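Start › Spieltisch › Rollenspiel

Seit Juni leite ich »Grarkow«, und seit Juni ist die Gruppe noch nicht aus der ersten Taverne heraus. Das Regelwerk hat 30 Seiten, davon zwei über Kämpfe und 20 über Zollrecht. Drita spielt eine Schmugglerin und liest seither nachts Tariftabellen. Sorin wollte einen Barbaren – bekommen hat er einen Barbaren mit Einfuhrgenehmigung.
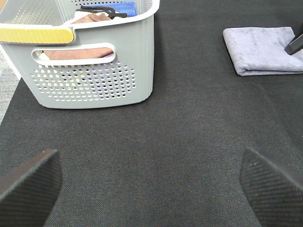
Braucht man für Grarkow einen Spielleiter? Einen schon, und er sollte das Kapitel über Salzsteuer gelesen haben.

Am Samstag geht es weiter, vermutlich in der Taverne.

Zuletzt aktualisiert: Juni
2 Kommentare · 20 Mal geteilt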